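Rezaei Kitchen & Home
Reviews > Cleaning > Scrubbers and Sponges
New In Reviews Buying Guides Archive About

Fendidia Handled Scrubber: I've Stopped Wrecking My Fingernails

Wednesday, January 25, 2023
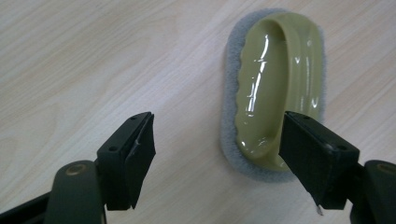

The olive green one, gray pad side down.

I go through a lot of scouring pads. We cook in cast iron most nights, I bake on the weekend, and I have one roasting pan from my mother-in-law that seems to grow its own crust in the cupboard. For years I bought the flat green squares in the big bag, folded them in half and scrubbed until my knuckles gave out. Then I saw this Fendidia thing hanging on a hook at the hardware store in Nadville and bought it mostly for the color (I have a weakness for anything olive, ask anybody who has seen my towels!).

So it's a scouring pad with a handle on top, and the handle is a big curved loop you get your hand around. There's a wavy row of finger grips down one side, and I thought that was just for looks until I tried it with dish soap all over my hands. My fingers drop right into the bumps and stay there. I can really lean on it, and with the old squares I never could, they'd skid out from under me and I'd bash my hand on the side of the sink.

The pad is gray and kind of felty and it sticks out a little past the handle all the way around. I like that a lot more than I expected to. You can push that soft border into the corner of a baking dish and the plastic never touches the glass. My old Rarnedow brush had a hard rim that knocked into everything, and it left a mark on my good white casserole that I'm still mad about.

Now the grumbles. The handle is super shiny, and shiny plastic shows every water spot. If that kind of thing bugs you, you'll be wiping down your scrubber, which is a silly way to spend an evening. The hollow in the middle of the handle also holds a little puddle if you leave it flat by the faucet. I prop mine on its side against the soap bottle now and that takes care of it. And the edges of the pad get fuzzy. Mine looks a bit frayed already, although it scrubs the same as it did the first night, so I'm not taking off much for that.

It's too bulky for glasses or anything with a narrow neck. I keep a bottle brush for those. I also wouldn't take it near nonstick – I tried one corner of an old skillet I was ready to throw out and I could see faint scratches after. Stove grates, sheet pans, the bathtub ring, the bottom of the slow cooker, all great. I did the patio table with it too, and ended up going back to the store for a second one so the outside scrubber and the kitchen scrubber don't have to meet.

I have 2 of them now, and the outdoor one lives in a bucket by the hose. If they ever sell the pads separately I'll buy a stack. Four stars from me, and it would be four and a half with a hole to hang it up by the sink.

Filed under: Dish Duty, Scrubbers, Bought It Myself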